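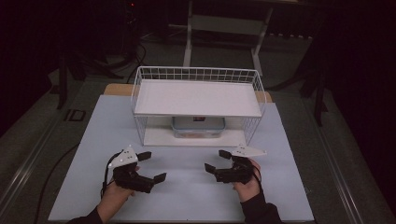
Davoud Mirzaei wrote in to ask whether the Dalten cabinet shelf can go in a cupboard where the hinges stick out, and whether it scratches painted boards. It can go in as long as the opening, measured between the hinges, is at least 2 cm wider than the shelf. The feet have plastic caps. On fresh paint, wait until the paint has fully cured or lay a liner first.

Dalten Cabinet Shelf, white

A freestanding shelf that makes a second level inside a cupboard or on a counter. Put flat containers underneath and cups, small plates or spice jars on top. No screws and no tools.

Details
Width: 50 cm
Height: 19 cm
Frame: coated steel wire
Top: solid panel, wipe clean
Maximum load: 19 lb, spread evenly
Item number: 113

Fitting
Measure the inside of the cupboard at the front, not the back. Older kitchen cabinets often have a face frame that makes the opening nearly an inch narrower than the space behind it. If the door has a rack mounted on the inside, close it with the shelf in place before you load anything.

The shelf can be used in a refrigerator if the refrigerator shelf is glass. On wire refrigerator shelves the feet may slip through.

Care
Wipe with a damp cloth and mild dish soap. Do not put it in the dishwasher. Do not use scouring pads, as a scratch through the coating will rust in time. Replacement foot caps are sold in packs and fit all Dalten wire shelves except the Hallutlow corner model, which takes the larger cap.

Stacking
Two shelves of the same width can be stacked. Put the heavier items on the lower one. We do not recommend stacking three.

Shipping and returns
Ships flat-packed from our Nivodthorpe warehouse. Orders placed before 2 p.m. leave the same day. Returns are accepted for 50 days if the foot caps are still on and the shelf is clean. Keep the carton until you have tried the fit.

Also in this range
Hallutlow corner shelf
Mazandarani spice rack, two tiers
Dalten shelf liner, cut to size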